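Home | News | Projects | Archive

Orholm workroom reopens after refit

8/8/19

Print | E-mail

The Orholm workroom is back in use after a refit that began in June. The brick wall was kept, and the pipe runs above it were left exposed.
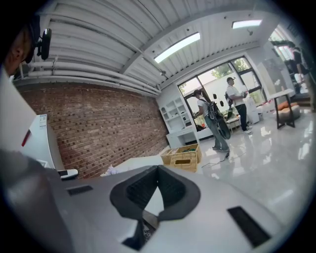 Goteck handled the wiring at a cost of $1387. The room is rated for 90 people.
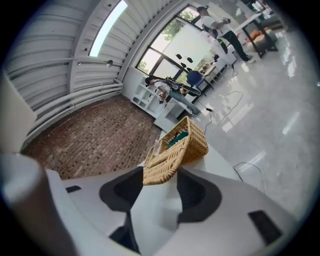 Small items are now sorted in woven baskets on the tables. Yeoman supplied storage for the project and will check the fittings after 100 days.

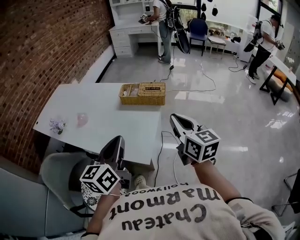

Bookings are taken through Clikell and must be made 5 days ahead. Tables are to be cleared at the end of each session.

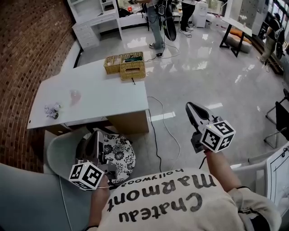

White desk with wicker baskets beside the brick wall.

Print | E-mail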